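Short thread on the fault that stopped our two-arm cell at Valtonano in June. The task was Herath: both arms pick up a long bar together and carry it level. Left gripper let go early on 2 of 6 lifts. No error, no stop, nothing in the log.

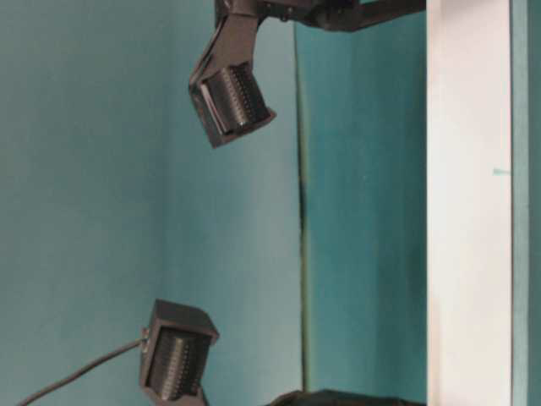
We blamed the pads first and swapped them. Same drop on the next lift. Then we blamed the Stevach controller and lost an afternoon to that.

The cause was a cable. Grip force from the left side was cutting out for a moment whenever the wrist rolled. The software read the gap as zero force, decided the bar was already down, and opened the fingers.

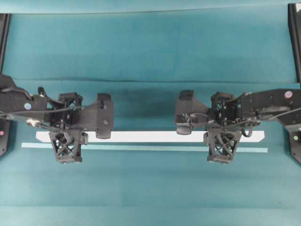
Bad readings should stop both arms, and ours only checked one side. If one arm lets go, the other is left with the full load at one end. The grippers go in just above the bar, one toward each end, so a drop turns it into a lever. Keep hands out of there – we had been too relaxed about that.

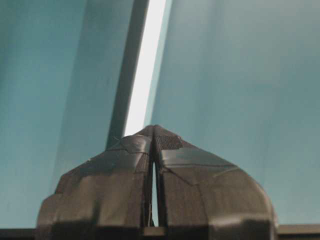
What we changed

– Missing force data now counts as a fault. Both arms hold and wait.
– More slack in the cable at the wrist, and a new tie point.
– Grurnia gate stays shut during lifts.

1000 close-and-open cycles since then with no dropout. I still want a better connector.

2 comments
Last updated: June
Back to top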